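Erkow publishes its first report on household robots: the machine is ready for some chores, and the family must wait for the others

BRUDPORT, January. Erkow, a company which tests household machines, has today published its first report on robots in the home. The report has the title "Which Chores, and When?" and it can be read free of charge on the company's website. It tries to answer a question that our customers ask us very often: can a machine already do the work of the house, or is it still too early?

The short answer of the report is that it is early, but less early than it was. A two-armed robot can today take hold of many ordinary things in a living room or a kitchen and carry them to another place. It is slow in this work. It also needs a person close by for a good part of the tasks, and for this reason Erkow does not recommend to any family to buy such a machine with the hope of free evenings.

The work on the report began with a survey. Erkow asked 177 households in Brudport and the neighboring towns to write down which chores they would give away first. From their answers the company made a list of 42 chores, beginning with clearing the table and ending with changing the cover of a duvet. Each chore on the list received a grade from A to D. Grade A means that the robot can do the chore alone in a room it has not seen before. Grade D means that the company stopped the attempt for the safety of the goods or the machine.

Most people who answered the survey did not ask for something difficult. They asked for help with small things that come back every day, such as putting the food away, picking up what is on the floor and bringing the fruit to the table. Unnur Hafstein, head of testing at Erkow, was surprised by how often food was mentioned.

"We had prepared ourselves for questions about vacuum cleaning and windows," said Hafstein. "The families wrote to us about bread, eggs and grapes. These are things which a child can carry, and for a machine they are some of the hardest objects in the house."
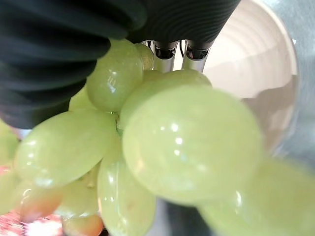 Soft food is difficult for two reasons, and the report gives a full chapter to it. The first reason is the force. A hand which holds a bottle safely will press a ripe fruit too much, and a hand which is gentle enough for the fruit may let the bottle fall. The second reason is the shape. A box has the same form before and after it is lifted, but a bunch of grapes changes its form as soon as the weight hangs in a different way. Every berry moves a little, and the place where the fingers had a good hold a moment ago may now be a gap.

For the testing of soft food, Erkow let the robot work with both arms together. This is not the fastest method, and for a small apple it is not needed. For a wide bunch it gives support from more than one side, and the testers found it easier to keep the pressure low when two grippers shared the load. The report recommends this method to other laboratories and describes the order in which the arms should approach.

The company also writes openly about what it could not measure well. Damage to fruit is one such point. A berry can look good when it is put down and become brown the next morning, so the testers kept the fruit in a cool place and inspected it again one day later. Even then it was sometimes not possible to say if a mark came from the gripper or from the transport to the shop. Erkow has left these cases out of the grades and lists them separately in an appendix.

Another chapter is about the camera. A robot of this type sees the room from its head, and it can also see from small cameras near its hands. When the hand is very close to the object, the picture from the hand shows the surface in detail but very little of the rest. The head has the better view of the room, but the arms and the object itself may hide the place which is important. A person has the same problem when carrying a big laundry pile, and solves it by feeling with the feet and by memory. The robot has to put the views together.

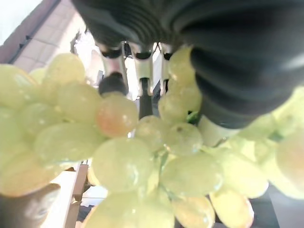
Lighting made a larger difference than the testers expected. The report contains results from mornings, afternoons and evenings, with the lamps on and off. Shiny surfaces and transparent surfaces caused the most trouble, and glass was the most difficult among them. A glass table reflects the lamps and at the same time shows the floor under it, so the machine must decide where the table really is. A wrong answer of even a small size means that an object is released too high or is pushed against the surface.

Erkow has decided that it will not remove such furniture from its tests. Many laboratories work at a plain bench with even light, and the results from there are useful for comparing one gripper with another. They say less about a home. In the opinion of the company, a family should not have to buy a new table before it can own a robot.

The tests were done with support from the Steinarsdóttir Fund, which gives money to studies about daily life at home. The fund had no influence on the grades. Erkow does not produce robots and takes no payment from producers for a place in the report.

Among the chores which received a good grade are carrying empty bottles, placing cushions on a sofa and collecting closed packages from a table. Among the middle grades are moving fruit, folding small towels and opening drawers with a handle. The lowest grades went to chores with thin cloth, with liquids in open vessels, and with stairs. No machine in the tests could change the duvet cover, and the testers ask the readers not to laugh, as several of them also find this chore unpleasant.

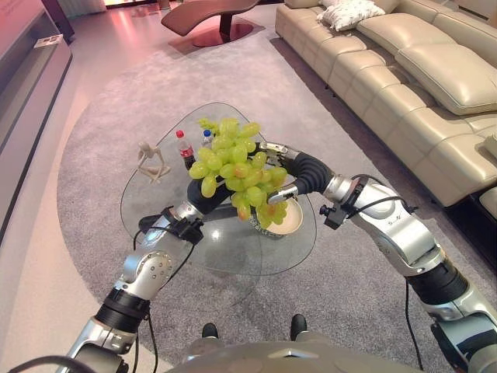

Halfdan Damgaard is of the opinion that the report is too friendly to the machines. In a comment which Erkow prints in full on the last pages, Damgaard writes that a chore is only done when the person has no more work with it, and that a robot which must be watched has simply given the family a different chore. He would like to see the time of the watching person in the same table as the time of the robot. He also asks who will clean the grippers after they have touched food, and if this cleaning should be counted as a new chore on the list.

Erkow accepts the first part of this criticism. In the next edition, the minutes of the supervising person will be written beside each grade. About the cleaning, the company agrees that it takes time, but it does not yet know a fair way to divide this time between many small tasks done on the same day.

"I would be glad if the readers disagree with us about single grades," said Hafstein. "A grade B for fruit is a decision made by people, and we had long discussions about it. In my own kitchen I would let the robot bring the grapes, but I would stay in the room."

The report also gives some advice for shops and small businesses. The chores there are often similar to those at home, for example filling a shelf or moving fresh goods from a box to a display. The difference is that the same movement is repeated many times, and the room changes less. For this reason the company expects that some work with soft goods will come to the shop floor before it comes to the private kitchen. It does not give a year for this. In its preparation for the report, Erkow read many older forecasts, and most of the years named in them have already passed.

For families who consider a household robot now, the advice is modest. Make a list of the chores that you want to give away, and ask the seller to show these same chores in a normal room with normal furniture. Ask to see the whole task from the start to the end, at its real speed. Ask also what the machine does when an object falls, and if a person has to come and help it.
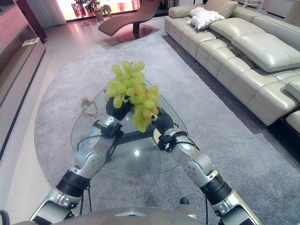

Soft fruit in the living room: a bunch of grapes held with both arms above a glass coffee table. Photo: Erkow

The second part of the project has the name Womham and will begin in spring. In Womham, the testers will repeat the chores with middle grades after the producers have had time to improve their software. The list will stay the same, so that the results can be compared. New households may register to suggest additional chores, and these will be tested in a separate group. Erkow asks especially for suggestions from people who live alone and from people with limited strength in the hands, as both groups were too small in the first survey.

A public reading of the report will be held at the office in Brudport at 6 p.m. on the opening evening of Womham. The date will be announced on the website. Unnur Hafstein will answer questions about the method and the grades, and the full list of chores will be available in print.

About Erkow

Erkow tests machines for the home and for small businesses. The company is located in Brudport and publishes its results in plain language for the general reader. Its earlier reports were about washing machines, robot vacuum cleaners and automatic doors.

Press contact

Journalists may request the report, the appendix and the complete comment by Halfdan Damgaard from the press office of Erkow in Brudport. Interviews with Unnur Hafstein are possible in the mornings by appointment. The text of this release may be reprinted without a fee when the source is named.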